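Two arm desk sorter, grip slip on pens
Workshop builds > Arms and grippers

Tillen40
Ok so update on the two arm build. Both arms bolted down in the shared shop, wrist cams on, cables tied. Job is pens and desk junk back where they belong. Problem is round barrels. Grips fine low down, then the pen rolls when I lift. Closing force is at 50 percent now, higher and the servos whine.
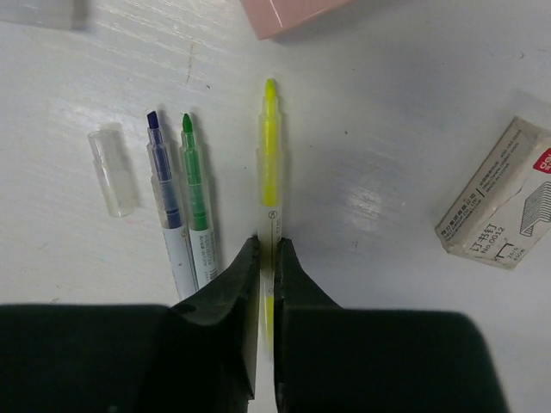
Joar Blomqvist thinks the force is fine and the tips are too narrow. Two thin edges on a cylinder, it'll always want to roll. Print wider pads with a V groove.

Tillen40
Maybe. V groove is bad for flat stuff tho, and I want erasers in the same run. Tried one arm holding a capped blue cylinder upright while the other just watches.
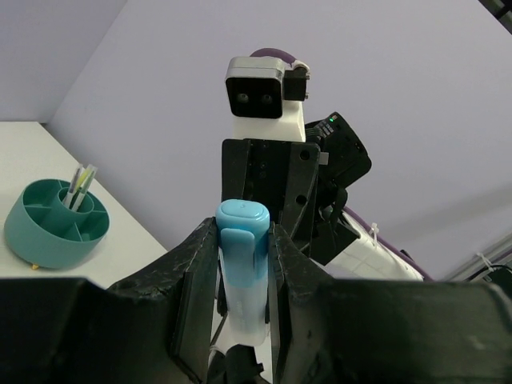

Also rewrote the lift so it goes slow for the first 50 steps, then normal speed. Seems less jerky. Logging every try, want 100 before I change any hardware – otherwise I wont know what fixed it.

oden_d
Disagree with Joar. Had the same roll on mine, stuck thin rubber on the fingers, done. No groove. Costs nothing to try

Joar Blomqvist
rubber picks up dust and in a week your back where you started

oden_d
so wipe it?

Sandamali E
What about the handover? Two arms in that small a space, mine kept knocking tips. I ended up with a hard stop in software.

Tillen40
Stop is in, set it Saturday. Still nervous when they get close, I keep a hand on the power switch. Small peices are the worst.
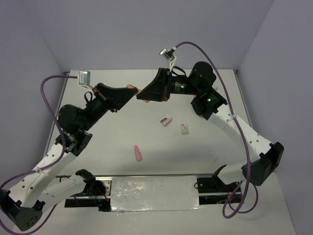 Both arms in close, eraser-shaped thing still on the table

Sandamali E
Tight. I'd move the bases apart before touching the pads

Tillen40
Cant, holes are drilled. Rubber first then, will post the log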